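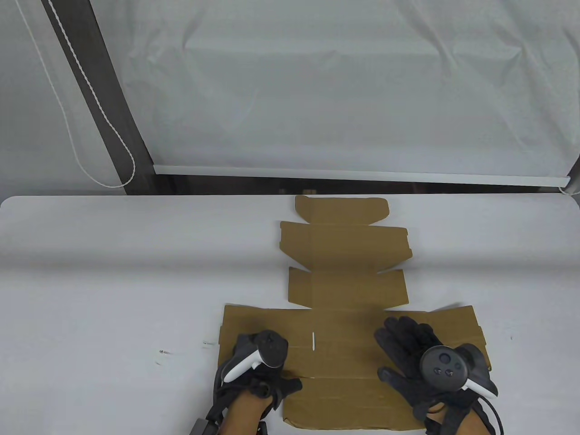 Crédit photo : Atelier Gesurel

Qui sommes-nous ?

Bonjour et bienvenue ! Moi, c'est la moitié de Gesurel (l'autre moitié s'occupe des commandes et déteste écrire, donc vous voilà coincés avec moi). On fabrique des boîtes en carton pour les petites marques, les artisans, les savonniers, les gens qui vendent des bougies ou des carnets par correspondance et qui en ont assez des colis qui arrivent écrasés.

Tout a commencé en février, dans un garage, avec une table, un cutter et un stock de carton brun racheté à un imprimeur qui fermait. Je voulais juste emballer mes propres affaires ! Et puis une amie m'a demandé 20 boîtes, son voisin en a voulu 30, et l'atelier a ouvert pour de bon le 22 septembre 2018.

Notre grande spécialité, c'est la boîte postale découpée à plat. Elle vous arrive comme un patron de couture : un grand panneau, des rabats sur les côtés, des plis déjà marqués, une languette au bout. Vous relevez, vous pliez, vous rentrez les languettes, et hop, c'est monté. Ni colle ni ruban adhésif pour nos modèles courants, j'y tiens beaucoup.

Le premier modèle s'appelait Pumar. Il était trop haut, il fermait mal, je l'aimais quand même (il m'en reste une pile sous l'escalier). Le suivant, Hedov, est devenu notre best-seller : plat, costaud, il passe dans la plupart des boîtes aux lettres. Et Robles, le petit dernier, est plus profond, pensé pour les bocaux et les tasses.

Aujourd'hui on travaille pour à peu près 166 clients, surtout des toutes petites boutiques, et on garde la même habitude qu'au début : chaque nouveau gabarit est posé sur la table, plié, déplié, replié, jusqu'à ce que les plis tombent pile où il faut. C'est long, c'est un peu maniaque, et c'est le moment que je préfère !

Envie d'essayer ? Écrivez-nous avec les dimensions de votre produit (mesurez-le deux fois, s'il vous plaît) et on vous envoie 2 échantillons à plat, à plier chez vous. Les frais de port sont pour nous.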